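Ticket 152 — parish register search, missing baptisms
Status: open, waiting on upload
Opened: Thursday, October 17, 2024
Area: Records database / Ukstead deanery

Problem as reported: search for any baptism at the Baird mission before 1850 comes back empty. Burials fine. Marriages fine. Visitor researching a recusant family got zero hits for a surname that is definately in the printed transcript. She has the page open in front of her.

Tried first
Cleared the search cache. No change.
Searched by first name only. No change.
Searched by priest's name instead of parish. 27 hits, all listed under Wevside. So the entries exist, wrong place attached.

Checked the paper transcript against those hits. Same people, same godparents, same Latin spellings. They are Baird entries for sure. Wevside didn't have its own register until the chapel opened, before that the priest rode over and wrote everything in one book. Whoever keyed it in took the place from the cover and not from the column.

Second problem, maybe related. Latin forms not matching English ones. Search "James" and you don't get Jacobus. Used to work, pretty sure it worked in March. The name table in Gurkitard looks short — only 30 pairs in it and Jacobus/James isn't one. Somebody loaded the old list over the new one? Can't tell from the log, log only goes back 20 days.

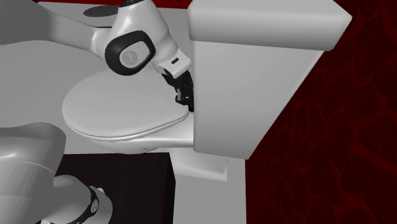
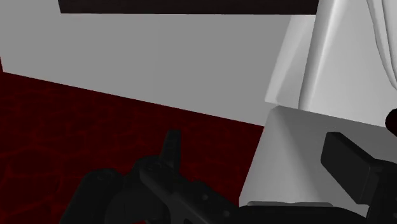
Update, after lunch
Found the longer name list on the old laptop. Over 152 pairs would be a guess, didn't count, but it's plenty longer. Loaded it into the test copy first. James now finds Jacobus, William finds Gulielmus. Still nothing for Ellen/Helena, added by hand.

Place fix: changed one record by hand in the test copy, reran the search, it shows up under Baird. Good. Did the rest as a batch. All 27 moved.

Then it broke the map page. Map pulls the place from a diffrent field, so pins still sit on Wevside. Not urgent, hardly used, but it needs its own ticket.

Do NOT run the batch on live yet. Two entries have a note in the margin, "in sacello de W." — which might mean they really were done at Wevside, in the house chapel. Need to look at the original before moving those. Diocesan archive has it, the film is too faint to read at that page.

Left to do
— see original, the two margin entries
— load name list to live
— batch on live, leave those two out if no answer
— new ticket for map
— write back to visitor, tell her to search under Wevside for now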